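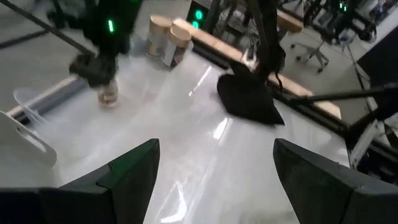

Wulan Pasaribu has been on at me again about the honey. She is convinced that a spoonful of the local stuff every morning has cured her hay fever, and she wants me to start in January so that I am "ready" by the time the trees get going. I said I would think about it. I have thought about it and I don't believe a word. The pollen that makes people sneeze blows about on the wind, as far as I understand it, and bees mostly go after flowers whose pollen doesn't. So what exactly is in the spoonful? A small jar with a light brown lid can be held just above a shiny white table looking as wholesome as you like, and it is still sugar.

She read me the leaflet from the Skanberg farm shop over the phone. Apparently 421 customers were asked whether they felt better and most of them said yes. Asked by whom? By the woman on the till, I should think, while they were buying more of it. I would have said yes too, to get out of the shop. And when did they ask? If it was the end of August then of course they felt better, the grass was over by then. Wulan said I was being tiresome. I probably was.

The thing is, I have been here before. There was the winter of the Birkix tablets, 28 to a packet, which were meant to do something for my knees. I took every one of them and noticed that my knees were slightly better in May. They are slightly better every May. Then the copper bracelet, which turned my wrist green and which I wore for two months out of pure stubbornness, having paid for it. Mum swore by hers. Mum also swore by goose fat and by never washing her hair with a cold, and lived to a great age, so perhaps I should keep quiet.

Looked back through the old diaries after supper to see what my nose really does. Not much use. I only write it down when it is bad. One year I have "streaming, awful" on three pages running and then not a mention until the autumn, when I complain about the boiler instead. You could prove anything from that. If I had been eating honey that year I would be telling everyone it worked.

So I might do it properly this time -- a mark out of ten every evening from March, sneezing or no sneezing, and no honey. Then the year after, with honey. Wulan says two years is ridiculous and that I will have forgotten by Easter. She may be right there.

Rang off at twenty to ten. Must find the other glove, and put the bins out before bed.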